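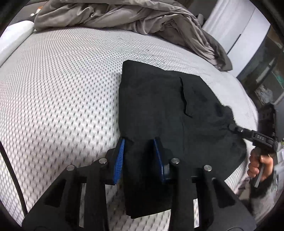
*Black garment, folded, on the mattress.*

# selow-reviews

Hello! This is my big pile of family film reviews, typed up and tidied into one file so that people can search it, argue with it or do something clever with it. There are 682 reviews in here, covering 442 films, and most of them are animated because that's what gets watched in our house (over and over and over).

I started writing these for the Selow film club newsletter, then Maureen Lockwood took over half the page and turned out to be a much harsher marker than me. She gave one talking-animal sequel a 1 and I gave it an 8, and both are in the file – I haven't smoothed anything out.

## What's in the file

`reviews.csv` has one row per review:

| Column | What it holds |
|---|---|
| `film` | Title as it was on the UK poster |
| `reviewer` | Initials only |
| `score` | 1 to 10, whole numbers |
| `seen_at` | `cinema`, `telly` or `disc` |
| `sequel` | `y` or `n` |
| `text` | The review itself |

Short films live in `shorts.csv`, 91 of them, with the same columns minus `sequel`.

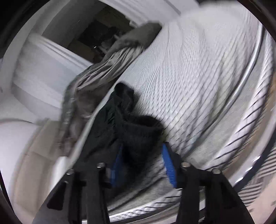 Scores before Alfie Mellor joined were out of five stars, so I doubled them. If you're looking at how generous we were over the years, please bear that in mind! A doubled score is always even, and there are lots of 8s near the top of the file that might have been 7s.

## Known wobbles

- Spoilers everywhere, especially in Alfie's.
- 40 reviews have no `seen_at`. I've left them blank.
- Carol Cheetham reviewed the same penguin film twice and changed her mind. Both rows stay.
- "Colour" and "favourite" are spelt properly. Names of characters often aren't.

## Using it

Do what you like with it, just say where you got it. Mesfin Negash wrote the little `sort_by_score.py` script, so thank him if it saves you an afternoon. Corrections are very welcome – open an issue with the film title and the row number.

Last tidied Mon 20 April. The Easter holiday reviews still need typing up.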